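Lentils, again

July 2024 and I've eaten lentils 14 days running. Well, 13 and a half, there was a birthday lunch. Typing this fast before I have to go pick up my sister so forgive the mess.

Why lentils. Because back in March my doctor looked at my bloodwork and said the words "iron" and "a bit low" and "what do you eat for lunch." Toast. I eat toast for lunch. She wasn't thrilled. I left with a leaflet and a vague promise to eat more beans, then did nothing for months, like an adult.

Then Florencia Medina from my old office sent me her soup. Not a recipe, more a list of what was in the pot. Brown lentils, onion, carrot, a can of tomatoes, cumin, lemon at the end. Made it on a whim. Ate three bowls.

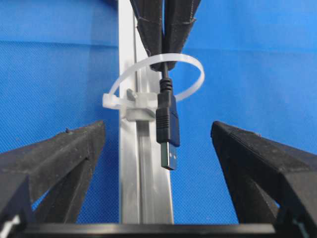

So the lemon. I used to think it was there for taste and it is, but the vitamin C also helps your body take up the iron from plants. Same with the tomatoes. Tea does the opposite, which hurt to read, I drink tea like it's a job. Now I leave a gap after lunch and have my cup later in the afternoon. Grumpy at first. Fine now.

What I've been cooking, more or less:

The soup. Obviously.

Red lentils cooked down to mush with ginger and garlic, over rice. Tharushi Munshi taught me this one over the phone while I burned the first lot of garlic. Start again if it goes brown, she said, it won't get better. It didn't get better.

Green lentils cold, with mustard dressing, parsley, chopped pickles and whatever cheese is dying in the fridge. Best lunch of the lot. Keeps four days, though the parsley looks sad by day three.

Lentil patties. Disaster. Fell apart in the pan, ate them with a spoon. Going to try more oats next time, or an egg, or just give up and call it hash.

I cook one big pot and freeze the rest flat in bags — they thaw in no time and you can snap off a corner if you only want a little. Label them. I did not label them and had plain lentils for breakfast thinking it was chili.

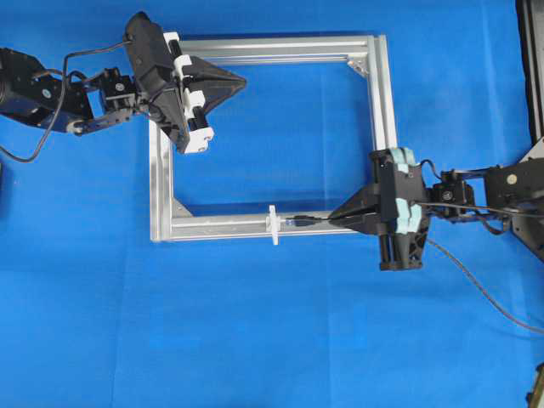
Do you have to soak lentils first?
Lentils don't need it. Rinse them, pick out anything that looks like a stone, and in they go. Red ones are done in 15 minutes or so, brown and green take longer, and old ones from the back of the cupboard take forever.

Now the part everyone asks about. Gas. Yes. First week was not great, I'm not going to lie to you. I went from basically no fiber to a bowl a day and my stomach had opinons. Go slower than I did. Half a cup, a few times a week, drink water, build up. It settled down for me by day 7 but everyone's different, and if you've got gut trouble already then ask someone who isn't a blog.

Do I feel better? Hard to say. I'm less hungry at four o'clock, that's for sure, the cookie drawer has been quiet. Energy, maybe. I'm also sleeping more becuase the neighbors finally finished their kitchen, so who knows what's doing what. Blood test is coming up and I'll post the number, good or bad. I'm still taking the tablets she gave me too. Don't swap your tablets for soup on my say so.

Cost is silly low. A big bag does me all week with plenty left over, and I've stopped buying the sad desk sandwich. The money went on good olive oil instead — no regrets.

Next up is black lentils, the tiny shiny ones. Perrine Brunet swears they hold their shape better in salads and she's bringing me a jar. If you've got a patty recipe that stays in one piece please, please leave it in the comments.

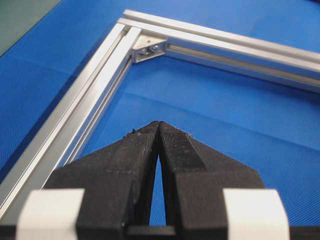 Corner of the metal frame, on the blue mat.

OK, late, keys, gone.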